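So the right arm moved when it was supposed to be paused, and I've been thinking about it ever since. No one got hurt! I want that up front, as my mom reads this blog. But a hand was near the bins, the pause was on, and the arm went anyway, and I don't want to be the kind of person who laughs that off and goes back to tuning the grasp planner.

If you're new, we've got a two-armed setup doing trash sorting. Glass goes in one bin, plastic in the next, cans in the last one, and the whole project goes by the name Trinance (don't ask me, I came in after the naming). The left arm and the right arm each have their own controller, and there's a little program called Puto that sits on top and tells both of them what to do. I wrote a good chunk of Puto. You can probably see where this is going.

We'd been doing short runs, 20 in a row, with a reset after each one. A reset means you pause the arms, reach in, take everything out of the bins and scatter it back across the table. It's boring. You get fast at it, and when you get fast at it you stop looking up, and I'm as guilty of this as anybody.

During one of the resets Bronwyn Te Moana hit pause for me and I went in for the bottles. Left arm froze, just like it should. The right one sat still for a moment too, and then it calmly carried on toward the spot where it thought the next plastic bottle was. It wasn't fast. It brushed my sleeve and I yanked my arm back so hard I knocked a bin sideways. Bronwyn went for the big red button and that stopped everything dead, which is a lovely sound, by the way, all those brakes clunking at once.
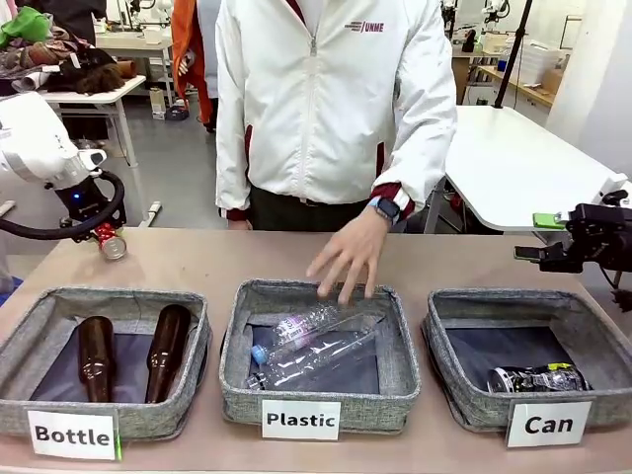
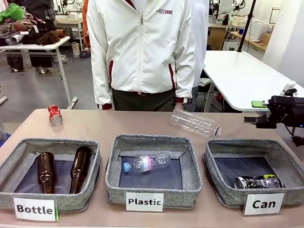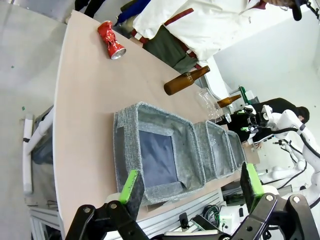

Gray bins, bottles, cans and grippers at the sorting table.

OK, so what happened? It took us most of an afternoon with the logs to work out. When you press pause, Puto sends a hold command to each arm, and each arm is supposed to answer. If there's no answer inside 800 milliseconds, Puto sends it again. Fine so far. The trouble is that the right controller was busy writing out camera data, so its answer came back late, and by then the second hold had gone out as well. And my code (my code!!) treated a second hold as a toggle. Hold, hold, go.

I'd written it as a toggle back in September when we only had one arm on the bench and pause was the space bar on my laptop. Press once to stop, press again to start. It made sense for a keyboard. Then I reused the same function for the real thing and never thought about it again.

What bugs me most is that it had happened before. I went back through the old logs and found 3 other times where the right arm got a double hold. Each time the arm had no target queued up, so it "resumed" and just sat there looking paused. We'd been reaching in past a live arm and had no clue.

Stuff we've changed so far:

Hold means hold. Send it 72 times in a row and the arm stays held. Resume is its own command now, and you have to send it on purpose.

The camera logging runs on a different machine, so the controller has nothing better to do than answer.

For resets we use the hardware stop and not the software pause. It's slower, because the arms have to be brought back up every time, and there has been some grumbling (mostly from me).

One person reaches in and the other one watches the arms. Only watches. No phone, no laptop.

I also turned the speed down for everything near the bins. Bronwyn wants a light curtain along the front of the table, and I think she's right, but that's a money conversation and I'm not the one who gets to have it. In the meantime I'm going through the rest of Puto looking for anything else I wrote on a sleepy evening for a laptop keyboard. Found one already, in the gripper open command. More on that when I've stopped cringing.

Last updated: Jul 17, 2023

3 comments

quansah_k
We had the same toggle thing on a conveyor at my old job. Took out a stack of boxes. Glad your arm's OK.

Tonditz
Did you check what happens if the late answer shows up after a resume? I'd test that before going back to long runs.

Mom
I read the whole thing. Call me.

We use cookies to remember your settings. Want new posts by email? Sign up for the newsletter and unsubscribe whenever you like.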